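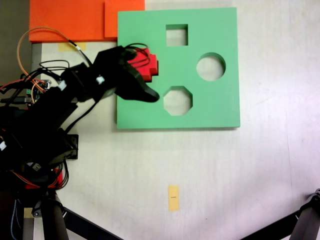
The Rorkard gripper was reviewed by the Claline laboratory after 70 days of bench use, and the laboratory cannot recommend it for unattended work. Its principal fault concerns the wiring. On this arm the thin black wires loop over the top of the gripper, close to whatever it holds, such as the red cross-shaped block, and the supplied clips do not keep them there. On 2 occasions a loop slipped into the wrist joint and the gripper stopped responding with a part still in its grasp.

**Safety.** The stop button cut power as it should. The controller, however, reported no error either time - a serious omission in our view. Staff should switch off the supply before freeing a wire by hand.

**Performance.** Grip strength was good, and the curved lower finger held foam pieces without marking them.

**Support.** Rarnance, the distributor, sent replacement clips promptly. They fit no better than the first set.

Rating: fair. A second review is planned for August.

Aniela Kaczorowski
Equipment Review Office, Claline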